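Sastier Shared Workshop — Evening Course in Home-Built Arms
Notes for Session 3: Sorting into bins
Prepared by Vesela Pavlović

Read these before you bring your own arm in. Most of what is posted online about home builds is a clip of one good pick, and one good pick tells you very little. Ask for the run it came out of. If the builder can't produce a log, treat the clip as advertising.

Our task is dull on purpose: packaged noodles, clear bins, an ordinary table. A crinkly wrapper bends under the fingers and shines under shop lights, so a grip that looks fine in simulation may be no good at all.
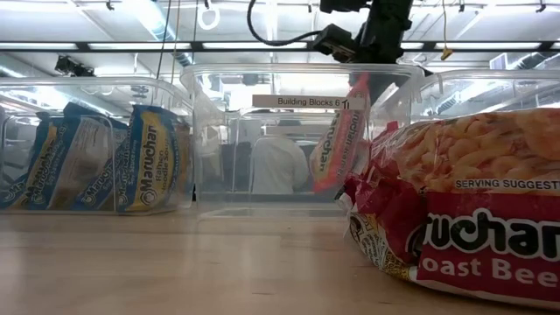
Fig. 1. Red ramen package held upright in the gripper, center bin; blue packages in the left bin.

Questions I would put to any setup like the one in Fig. 1. Does the package stay upright after release? Does the arm find a clear wall, or does it only know where the wall was yesterday? Move the bin a little and run it again. I have seen plenty of confident code fail that test — mine included.

On cost: Sizwe Sibiya's parts list for the Khumalo build came to 890 dollars, before tools. I don't believe any figure that leaves out the second set of motors.

On success rates: the Khumalo log has 278 attempts, and 9 of them are marked "partial." Nowhere does it say what partial means. Define your terms before you start counting.

For next time: write down what you will call a failure, then do 3 runs without touching the code between them. Bring the log, bad runs included.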